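Nivell will not walk away from the fisheries talks with Trivura, whatever was said in parliament last week, the deputy head of its delegation has told this paper.

"We have a text and we have a date," he said. "Members can make what speeches they like. The delegation has had no new orders."

The talks have gone on since August. The draft runs to 32 articles, of which 22 are agreed. Most of the rest deal with inspections in the Bukon strait, where both sides claim the right to board boats. Trivura's foreign ministry accused Nivell on Tuesday of "negotiating through the newspapers" after parts of the draft were printed.

The deputy head said the leak did not come from his side. "I have asked and I have been told no. If they have proof, they can send it by the usual channel - they know the address."

He was less firm on the licence fees. Trivura wants the number of foreign boats cut from 1394, and he agreed that it would have to come down. "By how much is for ministers. I won't give you a figure."

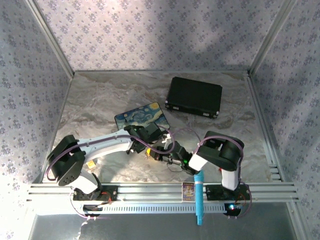 The next round is due to open in Győri, and he expects it to last 2 days. Both governments have said they want something signed before the old licences run out. He would not say whether he would be bringing a new offer on inspections. Every delegate turns up with a case, he said, usually a black one with silver fittings like the one lying on the marble-patterned floor, and people read too much into it. "Mostly it's last month's papers. The offer comes by telephone, late, and then we type it up." He then left for a meeting with the boat owners.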